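Ticket 236: Hand-held grippers, demonstration table, February open day
Site: Menura, ground floor
Reported by: Walter Huaranga
Priority: Normal
Status: Closed, with one action carried over

Summary of fault
During the Monday rehearsal for the open day, one of the two hand-held grippers on the demonstration table dropped its connection to the recording computer. The second gripper continued to record. The fault appeared at 10.40 and again shortly after 11.00, on both occasions when the two tools were being used close together.

Impact
The visit from Gadum was due to begin at 14.00. The programme depends on guests being able to hold a gripper themselves and see the result played back, so a single working tool would have doubled the waiting time for each group.

Log

10.55. Connection restarted from the computer. Gripper returned to the list of devices after 60 seconds. No error shown.

11.10. Fault repeated. Log file saved to the shared folder under the ticket number. The file shows 93 missed messages before the device was removed from the list.

11.25. Battery exchanged for a fully charged one. No change in behaviour.

11.40. Both tools set to separate wireless channels. They had been left on the same channel after the Arango visit, when only one was in use. Test repeated with the grippers held facing each other over the table, at the distance guests would be expected to use.

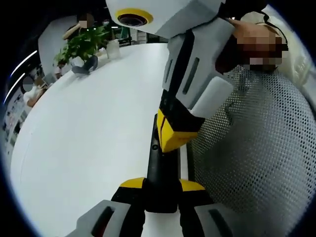 12.15. Test completed with no missed messages on either tool. Opening and closing of the fingers was recorded correctly throughout. The reporter asked for a longer test before the fault was considered resolved.

13.05. Longer test completed: 400 open and close movements, shared between the two tools. One late message recorded, within the permitted limit.

13.20. Demonstration approved to proceed as planned. Staff on the table were asked to keep the printed restart steps to hand and to call the support desk if either tool left the list.

16.30. Visit ended. No further loss of connection reported. Two guests commented that playback was slow to start. This has been logged separately and does not form part of this ticket.

Cause
Both tools were operating on one wireless channel. The set-up sheet does not include a check of this setting.

Action carried over
Set-up sheet to be amended before the Soltonero demonstration. Owner: Walter Huaranga.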